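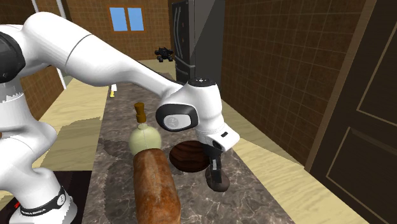

Tshepo Van der Merwe wrote in to ask how the swirls get inside marble, and whether somebody paints them on before the rock is polished.

What a great question! Real marble grows its own swirls, deep underground, and it takes a very, very long time.

The marble dug up at Lakham started out 300 million years ago at the bottom of a warm, shallow sea. Tiny creatures lived there, and many of them had shells. When they died, the shells sank and piled up on the seabed, along with bits of coral and gooey mud. Layer pressed down on layer until the whole lot turned into a rock called limestone.

Then came the squeeze! The Earth's crust is always moving, only a few inches a year, and sometimes it pushes limestone far down where it is super hot. The rock doesn't melt. It bakes, and the tiny grains inside it grow into bigger crystals that lock together like puzzle pieces – and now you have marble.
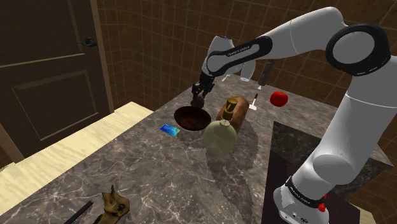
So where do the colors come from? Pure marble is white as milk. But that old seabed mud had other stuff mixed in. Clay and bits of dead plants can make gray streaks. Iron can make red, yellow or brown ones. When the hot rock gets squashed and bent, the streaks bend too, a bit like stirring chocolate syrup into vanilla ice cream.

Try it yourself! Roll out 9 thin strips of modeling clay in two colors, stack them up, then squish and twist the stack. Ask a grown-up to slice it in half. Every slice comes out different – and so does every piece of marble.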